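The Magician Who Keeps Losing

Ask anybody who has played Sarko which level they remember and you'll get the same answer, usually before you've finished the question. It's the theater. You walk in through the stage door, the lights go down, and for the next hour the game lies to you with such obvious pleasure that you end up grinning at the screen even as your lantern runs out for the fifth time.

The liar in question is Jelínek, a failed stage conjurer with a stolen crown and a terrible temper, and I think he's the best video game villain in years.

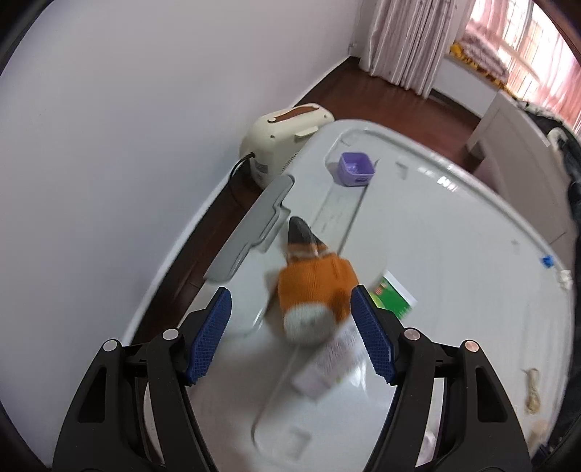 TRARKPORT, Sat 13 March

Natalia Villalobos wrote Jelínek, and she is delighted to hear that people hate him. She's lead writer at Cinholm, the studio that made Sarko, and when we meet in the upstairs kitchen she already has the early scripts spread across the table, with whole pages crossed out in green pen.

"He was a shopkeeper first," she says. "He sold you potions and was a bit rude. Then one of the testers robbed him, and I wrote him an angry speech, and the speech was so much more fun than anything the real villain had to say."

The real villain was a dragon. The dragon is gone. (You can still find its footprints in the salt marsh if you go looking, and please do, because the music changes when you step in them.)

What makes Jelínek work is that his magic follows rules you can learn. He can change what a room looks like but never what it sounds like. A wall that isn't there gives no echo. A false floor creaks in the wrong place. The first time I worked this out I had been stuck in the hall of curtains all evening, and I took my lantern, shut it, and walked the whole room in the dark by ear. It felt wonderful! Very few games trust you that much, and fewer still leave you alone long enough to get there.

Ximena Pacheco designed the theater, and she fought for that silence. Earlier builds had a helper character, a talking moth, who would pipe up with a hint after a minute or so. Pacheco cut the moth in November and took the complaints that came with it.

"People got stuck," she says. "Then they got unstuck and ran to tell somebody. With the moth, they didn't tell anyone anything."

The script for the theater alone runs to 605 lines, and most players will hear only a fraction of them. Jelínek comments on how you fight, on which doors you try twice, on whether you looked at the audience. If you sit down in one of the seats he stops the show and waits for you to apologize. I sat there through two cups of coffee and he had something new to say the whole time, getting more and more hurt. 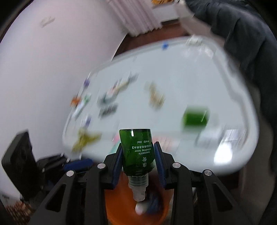
A Face Behind the Curtain

Then there's the crown. Sarko has seven endings, and Jelínek loses in all of them, but how he loses depends on how you've treated him. Smash every mirror and he goes down screaming. Leave them whole and he fumbles his last trick, a simple coin vanish, and the coin drops and rolls right off the stage. I'd spent ten hours wanting to beat him and I put the controller down and felt awful.

Villalobos says the coin drop came from her own childhood. She did card tricks at family parties, badly, and her uncles clapped anyway. Jelínek never had the uncles. It's one line in her notes and it never appears in the game, yet you can feel it in every scene he's in, especially the early ones where he bows to empty chairs.

The fights are a little less sure of themselves. The duel on the rooftop goes on too long, and the flying hats are a pain to hit with the short blade, so bring the hook. Pacheco winces when I mention the hats. She is still tinkering with them, and the next patch slows them down on the easier settings.

She's also building something new for the theater, an encore mode in which Jelínek rearranges his tricks each night and you play as his assistant. I got to try two rooms of it. In the second he handed me a locked box, told me it was empty, and asked me to carry it very carefully to the other side of the stage. Something inside it was humming.

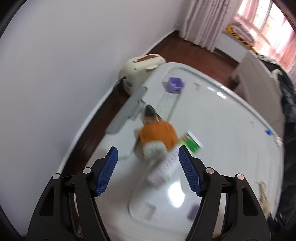
Off the stage and on the white surface.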